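Club and Classroom Kits > Grippers and Tools
Koremard Two-Finger Hand Tool, Club Edition

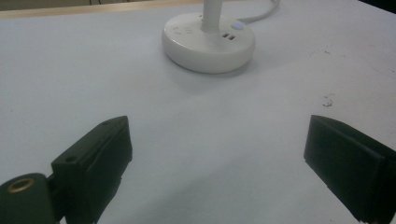

The fingers open wide, with a round white power strip further back on the table.

Posted 26/10/2025 by the Koremard workshop

We've been wanting to put this one on the site for ages! The Koremard is a hand-held gripper tool for school clubs, after-hours classes and student teams who want to get stuck into picking and placing before they have a full arm to play with. You hold it, you steer it, and the camera on top sees the job from just above the fingers, so what your students record looks very much like what their robot will see later on.

It began as the practice tool for the Plamden student challenge, where teams have to tidy a desk without knocking anything over. The first ones were a bit wobbly (sorry to the teams who had those) and we have changed the finger mounts a good deal. Your club can take it apart and put it back together in one session, and we really hope you will, as that's half the fun.

What you get

2 black plastic fingers with flat gripping faces
Finger mounts with threaded inserts
Hand grip with trigger
Camera bracket and screws
Hex key and spare trigger spring
Printed build guide, written for ages 11 and up

Good to know

Longest build time in our club trials: 73 minutes, with plenty of chatting
Trigger tested to 2,000 squeezes
Works with the Wannasri arm, using the adapter plate (sold separately)
Camera and memory card not included

Using it with a group

Start with big, soft things. Sponges are brilliant, and so are rolled-up socks! Once everyone has the feel of the trigger, move on to pens, cups and plugs, and then let the students draw up their own desk challenge. Groups of three work well: one on the tool, one setting out the objects and one checking the recordings. Swap round often or the person with the trigger will never give it back.

A plain pale table makes the fingers easy to pick out in the recordings. Keep the same table for a whole set if you can, and wipe the fingers with a dry cloth between groups. The faces are smooth as supplied. For slippery objects, plenty of clubs stick on a strip of thin rubber, and the build guide has a cutting pattern for that on page 9.

If a mount works loose, tighten the screw gently until it just stops. The inserts are tough, but a very keen student with a long hex key can still pull one out (we've met a few). Replacement mounts come in pairs and fit every version of the tool, including the early Plamden ones.

Club orders placed now go out with the new build guide. The large-print version will follow in February.

Related items
Wannasri adapter plate
Stistetti desk challenge object set
Rubber finger strips, pack of 9
Koremard replacement finger mounts, pair
Koremard spare trigger springs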